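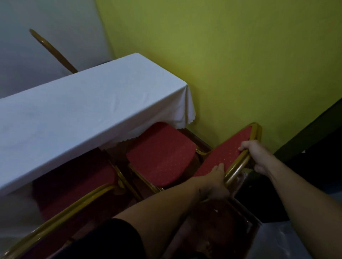

Banquet chair, tilted and held by hand in the gap between table and wall. One hand on the gold-colored frame, the other flat on the cushion.

Chair Handling Machine, Savlow Banquet Rooms
Setup and Maintenance Gallery
Text: Ghazal Shirazi. Machine work: Radosław Pawłowska. Last revised 29/01/2022.

This page covers the Grurkik chair handler at Savlow: how it is set up for a room, what gets checked, and what has been repaired so far. The machine is a driven base with two arms on a lift column. It takes chairs from a row, carries them one at a time, and sets them at the tables. Aisles too narrow for the base are still done by hand, and the chair positions there are entered afterward so that the machine treats them as fixed.

The chair

All chairs in the picture are of one design, with red dotted upholstery on a gold-colored metal frame. The handler stores a single chair model for the room, with two grasp points on the frame and one support area on the padded panel. If a different chair is mixed in, the vision check should reject it and the machine should stop and wait. This is tested at each setup with one odd chair placed in the row.

Both hands are doing different jobs in the picture, and the arms are set up in the same way. The right arm closes on the tube and carries most of the load. The left arm presses on the cushion with an open pad and keeps the chair from turning about the tube. Closing force on the right is set first, with the left arm parked. The left is then brought in until the chair stops swinging, and that value is saved.

Clearance to the wall

The upper corner of the chair frame is nearly touching the yellow-green paint. A person can work that close and the handler can't. Its keep-out margin along painted walls is the width of one gripper finger, measured from the outermost point of the chair and not from the arm. The early settings used the arm. They left marks on the wall at Savlow, low down by the service door, and the margin was changed the same week.

When the room layout changes, walk the walls with the base in teach mode before anything else. Old wall maps are not reused. Folding partitions get their own map for each position.

Tablecloths

White cloth with a hem that hangs at the end of a table is the hardest item in the room for the handler. The range sensor reads the drape as a solid face and the folds as separate objects. Chairs tucked under the table are then partly hidden, and the depth of the tuck comes out short.

Current practice:
Place the table end markers after the cloths are on.
Run the slow pass along each long side and then each end.
Check the tuck depth on the first and last chair of every table with a tape.
If the two differ from the screen, clean the sensor window and repeat the slow pass. Do not enter an offset by hand.

Offsets were entered by hand in June and stayed in the file for two events. The chairs went in too far and pulled the cloth down at the corners.

Light

The room is often dim during setup. Dark red seats in the shadow of a tablecloth give the camera very little to work with, while the cloth itself comes out bright. Automatic exposure follows the cloth and loses the seats. Exposure is now locked on a seat under the table, and the cloth is allowed to go white. The shine on the gold-colored tubes is handled by the filter on the lens hood, which has to be turned by hand until the highlight on the tube is at its weakest. Mark the hood with tape once it is right.

Gripper pads

The right gripper has ribbed pads from Flitoda. Wear shows first on the lower pad, at the edge nearest the wrist. A worn pad lets the tube roll and the chair leans more than the model expects. The fault then appears as a vision error, and it is easy to lose an hour on the camera.

The first set of pads lasted 1,965 chairs. The second set was still usable at 3,903, after the closing force was reduced and the finger screws were torqued evenly. Pads are changed as a pair. The old pair goes in the drawer under the charger, labeled with the count, until the new pair has done a full room.

The open pad on the left arm is plain foam with a fabric cover. Wash the cover when it picks up dye. Do not fit the spare cover damp - the foam holds the water and the pad goes heavy, which shifts the contact reading.

Lift column repair

The column began to stall on the way up with a chair held. Pawłowska took off the rear panel and found the drive belt riding on the flange of the upper pulley. The pulley had moved on its shaft. The set screw was tight but had been seated beside the flat. It was backed out, the pulley was lined up with a straightedge, and the screw was refitted with thread lock. Belt tension was set to the mark on the tensioner plate.

After the repair the column was run 31 times with no load and then the same number with a chair. No stall was recorded. The stall limit was left where it was.

Loose covering

Anything light on the floor beside a row of chairs, such as sheeting or a folded cover, has to be moved before the base is driven. The front casters take it in and the base reports a wheel slip. Clearing it means tipping the base, with the arms stowed and the battery switch off.

Before each event

Pads: look at the lower edge on the right gripper.
Lens hood: tape marks lined up.
Walls: map matches today's layout.
Hand-placed chairs: entered and locked.
Emergency stop: press both, reset both, confirm the brake drops.
Log: chair count at start and finish, initials.

Spare pads, belts and covers are ordered through Sobczak. Quote the number on the plate behind the rear panel, as the one on the charger belongs to the charger only.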